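Ketham Community Help
Computers and Office Equipment > Disposal and Replacement

Depreciation period for desktop computers owned by an incorporated association

Posted by Rivau Neighbourhood Centre

Our association holds a small register of desktop computers purchased with grant money. The auditor has asked us to state an effective life for each unit and to write off those no longer in service. Several have been stripped for parts and remain on the register at a residual value of $119 each. May these be written off in full, and is a resolution of the members required? Our rules are silent on the matter.

Wedier Office Services

Please refer first to the grant agreement. Many agreements require the written consent of the funding body before an asset is disposed of, and this obligation may continue after the grant has been acquitted. Where consent is not required, a unit which can no longer be used should be written down to its scrap value, and the entry supported by a dated disposal form showing the serial number, the purchase price and the name of the authorising officer.

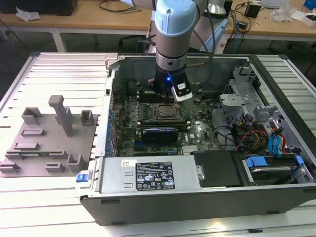 Ketham, Tuesday, October 16, 2018

A desktop tower without its processor should not be carried on the register as a working computer. If the remaining parts are to be kept as spares, they may be grouped under a single line at nominal value. Hard drives must be dealt with separately under your privacy policy, and a certificate of destruction kept on file.

A resolution of the members is not ordinarily needed. A minute of the governing body is sufficient, unless your rules set a lower limit for disposals. Our centre follows this practice for any item below $121.

Du Plessis Bookkeeping

Agree with the above regarding the minute. We had 13 old towers on our books and wrote them all off in August with one journal entry. The auditor asked for the list of serial numbers and nothing else. Check whether your council collects e-waste free of charge, as ours does.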